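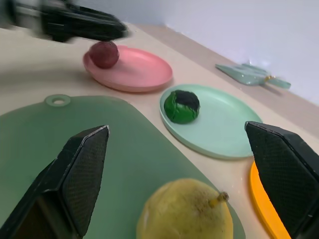

Home > Reviews > Kitchen > Knives

Motbridge 78 mm Paring Knife

Last updated: June

The Motbridge is a fixed-blade paring knife sold singly or as part of the Briridness block set. This review covers the single knife, bought at retail and used daily in a home kitchen over one spring.

Blade length is 78 mm from heel to tip, slightly shorter than most knives in this class. The steel is a plain stainless with no coating. Grind is flat on both sides and fairly thin behind the edge. Our sample arrived sharp enough to slice a ripe tomato without pressure, though there was a small burr near the heel that took a few strokes on a ceramic rod to remove.

Peeling is where the short blade pays off. Apples and pears come away in long strips, and the tip is narrow enough to core a half without wasting much flesh. Shallots are fine. Large carrots are not - the blade wedges halfway through and the knife has to be rocked out.

The handle is molded plastic with a matte finish. It stays secure in a wet hand. People with large hands will find the last finger hanging off the end. Balance is toward the handle, and the spine has been left square, so it digs into the forefinger during longer jobs. Five minutes with fine sandpaper fixes that.

Edge retention is average. We touched it up every two weeks on the rod and went to a stone once, up to 1,195 grit. The Sombatkul paring knife we reviewed earlier holds its edge longer but chips more easily and is harder to sharpen at home.

The maker allows the dishwasher. We ran it through 31 cycles and found light spotting near the bolster, plus some fading of the logo. The blade guard is loose and slides off in a drawer.

Recommended for fruit and small vegetables. Buyers who already own the block set have the same knife.

Knives | Peelers | Boards | Back to top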